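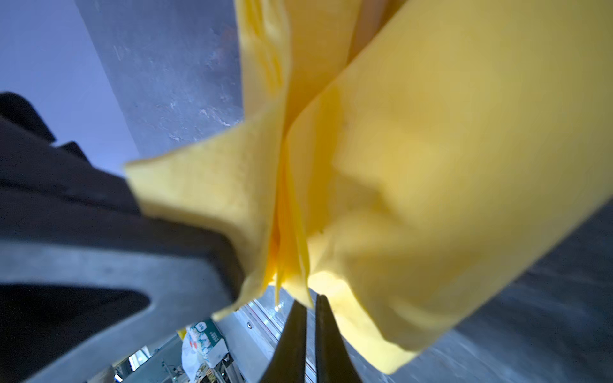
*Abb. 12: Gelbes Tuch, an einem Punkt gerafft. Die Lagen fächern sich nach oben und zu den Seiten auf.*

## 5 Tücher auffalten, glätten und zusammenlegen

Jetzt kommt der schönste Teil der Einrichtung! Die Kästen stehen, die Haken sitzen, und nun ziehen die Tücher ein. Wer Kapitel 4 noch nicht abgeschlossen hat, holt das bitte zuerst nach, denn die Fachhöhe bestimmt das Faltmaß.

Die Anleitung gilt für alle weichen Putz- und Poliertücher aus Mikrofaser oder filzartigem Stoff. Für Geschirrtücher aus Leinen siehe Abschnitt 6, die werden anders gelegt und vorher gebügelt.

### 5.1 Was bereitliegen sollte

- saubere, vollständig getrocknete Tücher
- eine glatte Unterlage, mindestens so breit wie das größte Tuch
- der Faltkarton aus dem Pronitz-Beutel (10 cm breit)
- ein leeres Fach im Wandkasten

> **Hinweis:** Mikrofaser nimmt Fusseln und Krümel erstaunlich gern auf. Die Unterlage also vorher abwischen, auch wenn sie sauber aussieht.

### 5.2 Ein zerknülltes Tuch öffnen

Aus dem Wäschekorb kommen die Tücher fast immer als Knäuel. Mit dem Griff in die Mitte und einem kräftigen Schütteln lösen sich die wenigsten. Besser geht es so:

1. Das Tuch an einer beliebigen Stelle anheben und frei hängen lassen. Kurz warten, bis es nicht mehr schwingt.
2. Den tiefsten Zipfel suchen. Meistens ist es eine Ecke — und mit etwas Glück sogar gleich die richtige!
3. Diese Ecke mit der freien Hand greifen und die erste Stelle loslassen.
4. Mit Daumen und Zeigefinger an der Kante entlangstreichen, bis die nächste Ecke kommt. Nicht ziehen, nur gleiten lassen.
5. Beide Ecken auseinanderführen und das Tuch auf der Unterlage ablegen, die gehaltene Kante zuletzt.

Liegen mehrere Kanten dicht aufeinander, ist es verführerisch, alle zugleich zu fassen. Dann öffnet sich das Tuch nur zur Hälfte, und man fängt wieder bei Schritt 1 an. Einfach mit der Fingerspitze die äußerste Lage abheben und den Rest fallen lassen.

> **Achtung:** Tücher mit welligem oder ausgefranstem Rand nicht an losen Fäden hochheben. Den Faden mit einer kleinen Schere kürzen, niemals abreißen.

### 5.3 Glätten

1. Das Tuch mit der flachen Hand von der Mitte nach außen streichen, zuerst zu den langen Seiten, dann zu den kurzen.
2. Hartnäckige Knicke mit dem Handballen ausdrücken. Ein Bügeleisen kommt bei Mikrofaser nicht in Frage, die Fasern können schmelzen.
3. Die Ecken prüfen. Eine eingeschlagene Ecke macht das ganze Päckchen schief, und zwar nach jeder weiteren Faltung ein bisschen mehr.

Tücher, die sich partout nicht flach legen lassen, sind oft zu heiß gewaschen worden. Sie wandern in den Lappenbeutel und tun dort noch lange gute Dienste.

### 5.4 Auf Fachmaß falten

1. Den Faltkarton mittig auf das Tuch legen, Schmalseite nach vorn.
2. Linke Seite darüberschlagen, dann die rechte. Kleine Überstände sind in Ordnung.
3. Den Karton nach vorn herausziehen.
4. Den Streifen von unten nach oben dritteln.
5. Das Päckchen hochkant ins Fach stellen, die runde Faltkante zeigt nach oben.

Gerade das Hochkantstellen lohnt sich sehr! Man sieht jede Farbe auf einen Blick und zieht ein Tuch heraus, ohne dass der Stapel kippt. Lama Haddad, von der die Faltmethode stammt, bringt in einem Kasten 44 Tücher unter. Für den Anfang empfehlen wir 33, dann bleibt genug Luft zum Hineingreifen.

### 5.5 Farben zuordnen

| Farbe | Verwendung | Fach |
|---|---|---|
| Gelb | Möbel, Regale, Fensterbänke | oben links |
| Blau | Glas und Spiegel | oben rechts |
| Grün | Küche | unten links |
| Rot | Bad | unten rechts |

Die Zuordnung lässt sich natürlich ändern. Wichtig ist nur, dass sie für den ganzen Haushalt gilt und auf dem Etikett an der Kastentür steht. Gelbe Tücher bleichen mit der Zeit aus und wirken dann fast beige, bleiben aber im gelben Fach.

### 5.6 Wenn etwas nicht klappt

**Das Päckchen springt wieder auf.** Das Tuch ist zu dick für die Drittelung. In Schritt 4 nur einmal halbieren und in das tiefere Fach stellen.

**Die Tücher haften aneinander.** Vermutlich statisch aufgeladen, das kommt nach dem Trockner vor. Einzeln über die Stuhllehne hängen und später weitermachen.

**Der Faltkarton ist verknickt.** Die Vorlage zum Nachschneiden liegt dem Beutel bei, Bestellnummer 213. Fester Karton von einem Schreibblock geht genauso gut.

Weiter mit Abschnitt 6: Geschirrtücher aus Leinen.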